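Apprendre un geste à un robot avec une pince à main : le tutoriel des gens pressés

Rubrique Atelier
Niveau : intermédiaire, ou débutant têtu
Matériel : une pince instrumentée, un poste de travail, de la patience en stock

Il existe deux façons de montrer une tâche à un robot. La première consiste à le piloter à distance, avec un bras maître ou une manette, en regardant un écran et en jurant entre ses dents. La seconde consiste à prendre la pince dans la main et à faire le travail soi-même, pendant que tout s'enregistre. Le robot, lui, attend dans son coin et récolte les lauriers plus tard.

Nous traitons surtout la seconde. Le pilotage à distance a droit à son paragraphe vers la fin, par politesse.

Avant de commencer

Choisissez une tâche idiote. Poser un gobelet sur une soucoupe, très bien. Plier une chemise, gardez cela pour l'année prochaine. Chez Skilska, notre premier essai portait sur le rangement d'un tiroir à couverts, et nous avons surtout appris que les fourchettes s'emmêlent.

Écrivez la tâche en une phrase, avec un début et une fin. « Le gobelet est sur la table, la pince est ouverte » pour le départ. « Le gobelet est sur la soucoupe, la pince est ouverte et reculée » pour l'arrivée. Si deux personnes lisent cette phrase et font deux choses différentes, recommencez la phrase.

Étape 1 : étalonner

Ouvrez et fermez la pince à fond, cinq fois, lentement. Le logiciel (nous utilisons Hilance, mais n'importe quel enregistreur honnête fera l'affaire) en déduit les deux butées. Vérifiez ensuite que les marqueurs imprimés sont propres et bien collés. Un marqueur corné donne des trajectoires très artistiques.

Promenez enfin la pince dans la pièce pour construire la carte : les murs, les coins, le dessus des tables. Allez doucement. Les surfaces blanches et lisses n'offrent rien à quoi se raccrocher ; un mur un peu chargé vaut mieux qu'un mur élégant.

Étape 2 : faire le geste

Tenez la pince comme si le poignet du robot était le vôtre, c'est-à-dire moins souple que vous ne le pensez. Approchez, marquez un temps, fermez, soulevez, déplacez, posez, ouvrez, reculez. Le temps d'arrêt avant la fermeture paraît ridicule. Gardez-le quand même.

Quelques règles apprises à nos dépens :

Une seule main travaille. L'autre reste hors du champ, même quand le gobelet bascule. Surtout quand il bascule.
Pas de gestes que le bras ne pourra pas reproduire. Vous savez passer le coude derrière l'oreille, lui non.
Variez la position de départ à chaque prise -- quelques centimètres, un peu d'angle -- sinon le robot apprendra par cœur un gobelet qui n'existe qu'à un seul endroit du monde.
Un raté rattrapé proprement peut rester dans les données. Un raté suivi d'un soupir et d'un coup de pied dans la chaise, non.

Étape 3 : recommencer

Voilà la partie dont les brochures parlent peu. Pour une tâche simple, visez 300 démonstrations. Pour une tâche où l'objet change de forme ou de place, comptez plutôt 1 000 et prévoyez du café. Travaillez par séries de 20, puis posez la pince. À la prise 21, le poignet triche, et il triche toujours dans le même sens.

Notez à chaque série qui tient la pince, quelle table sert et si les plafonniers sont allumés. En novembre, la lumière de la fenêtre disparaît vers 17 h, et un jeu de données tourné entièrement le matin produit un robot du matin.

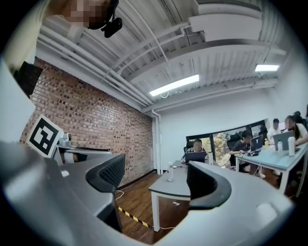
Page 21

Dans une salle partagée, la pince voit large : les tubes allumés au plafond, le mur de briques, les collègues derrière leurs ordinateurs, la bouteille d'eau près du bord de la table. Pour la carte, les briques irrégulières sont une bénédiction. Les gens, moins, parce qu'ils bougent. Demandez-leur leur accord avant d'enregistrer et floutez les visages avant d'archiver quoi que ce soit.

Étape 4 : trier

Rejouez chaque prise en accéléré. Jetez celles où le suivi décroche, celles où la pince se ferme dans le vide et celles où l'on a oublié de reculer à la fin. À Fliketham, l'équipe du projet Metwally garde un dossier nommé « presque ». Personne ne l'ouvre, mais il soulage la conscience.

Et le pilotage à distance ?

Il reste utile quand la force compte, ou quand le bras réel a des manies que la main ignore. Gardez les mêmes phrases de départ et d'arrivée, faites des séries plus courtes et laissez l'arrêt d'urgence à portée de la main libre. Ne mélangez pas les deux sortes de prises dans un même dossier sans les étiqueter.

Étape 5 : essayer

Lancez l'entraînement, puis faites exécuter la tâche à vitesse réduite, avec un gobelet en plastique. Si le bras hésite au-dessus de l'objet, regardez d'abord vos temps d'arrêt : trop longs, il les a pris pour la consigne. S'il vise systématiquement à côté, reprenez l'étape 1 et les marqueurs.

Prochaine fiche : les couverts, deuxième tentative.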